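Abril, de manhã

Acordei cedo e resolvi tratar do portátil, que andava a adiar desde que voltei de Iramton. Fiz primeiro a cópia das fotografias para o disco externo. Eram 515 ficheiros, quase todos da obra de Xaba, e demorou mais do que eu contava. Apaguei os repetidos e deixei as faturas numa pasta à parte.

Depois do café passei à limpeza. Forrar a mesa com papel pardo foi ideia da Natália, do tempo em que restaurávamos molduras, e ficou-me o hábito. O papel não risca a tampa e vê-se logo qualquer parafuso que caia. Abri o portátil todo, com o teclado virado para mim.

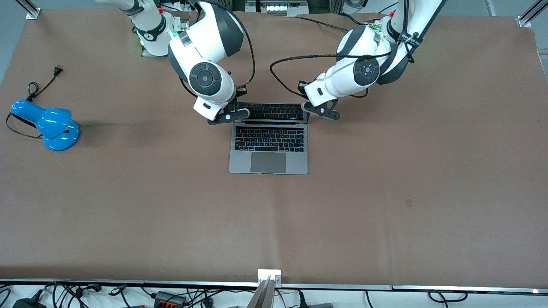 Lizelle acha que gasto demasiado tempo com isto e que um pano de microfibra, quase seco, chega para o teclado e para o trackpad. Diz que o álcool só serve para as marcas de dedos mais teimosas, e mesmo assim pouco. Respondi-lhe que ia experimentar, mas não deitei fora o frasco.

À hora de almoço telefonou o Leopoldo por causa do orçamento da Sostudeck. Pedem 90 por uma bateria nova, montagem incluída. Fiquei de responder até ao fim do mês. O portátil ainda aguenta uma manhã de trabalho e não tenho pressa.

À tarde fui aos correios e comprei pão. Falta mudar a palavra-passe do correio e procurar a capa cinzenta, que deve estar na caixa dos cabos. Jantei sopa. Amanhã levo o disco à Khanyisile, que quer as fotografias do telhado.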